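Clandgate Makers' Fair, 20 June 2025

The parking field opened at 10 and was full before I'd found my sunglasses. Admission is five dollars, or four if you bring your own mug, a discount I learned about while holding a brand-new Grolard souvenir mug.

The Ciner hall smelled of beeswax and fried onions. I lasted two talks on wood finishes, the second of which was mostly an argument about walnut oil.

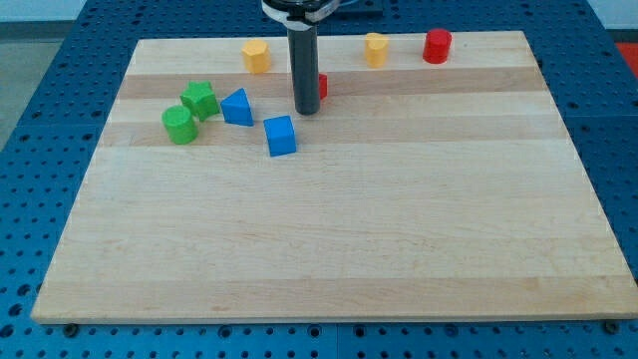
Maple cutting board on a blue perforated table.

Lunch came from the Barros truck. The line moved slowly and so did the brisket. They do it all again in October, with hayrides.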